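Search stories, authors, tags

Filed under: Short Fiction / Workplace / Machines

The Evaluation Period

The Tinix bench package came to the lab in April on a trial license. The terms allowed 300 hours of arm time, after which the unit would be bought or returned. Anjana Samarakoon was assigned to write the review. She had written 21 of them for the purchasing office and had recommended four products.

She began with the vendor's own document.

1. Setup

The manual ran to 55 pages and described the system as ready in an afternoon. Anjana recorded two afternoons. The arm, the rail and the control software, which was called Cai, were supplied by Tinix. The glassware was the lab's own. The first task in the manual was a pick from beside the weighing plate, with the gripper brought down over a small beaker holding a little clear liquid.
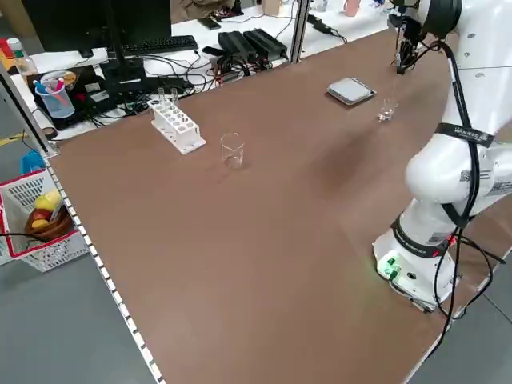
2. Operation

Cai kept a log in plain sentences. Anjana considered this a defect and wrote it down as one. A log should give a time, a joint and a value. The entry for 4:10 in the afternoon read: "Approach paused. The vessel is not where it was."

She checked the vessel against the taught position. It was 34 millimeters to the left.

"Did you move the glass?" she asked.

Gayan Paul was at the sink. He was the site engineer from Nalitz, the distributor, and was paid by the day until the trial closed.

"I moved it at lunch," he said. "I wanted to see whether it would notice."

"That isn't in the test plan."

"No."

She added a line to the test plan and initialed it. Then she ran the two-arm routine, which the Trandoron system she had reviewed the year before had never completed. The small vessel went back out near the scale, and the larger beaker and the tube rack were set off to one side. She started the routine from the keyboard and stood clear.

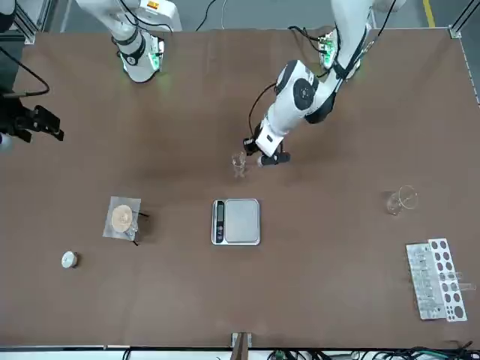 At 4:55 the log had a new entry. "Approach paused. The vessel is where it should be."

Anjana read it twice. She opened the fault table in the manual and found no code for the condition. Gayan came over, drying his hands, and read it too.

"So why did it stop?" he said.

"It doesn't give a reason."

"You could ask it."

There was a query field under the log — she had marked it as unused in her first draft. She typed the question. The reply took a few seconds.

"Waiting to see whether you would move it."

Gayan laughed. Anjana did not. She copied the entry into the section headed Operation, deleted the word "defect" from the paragraph before it, and pressed Resume.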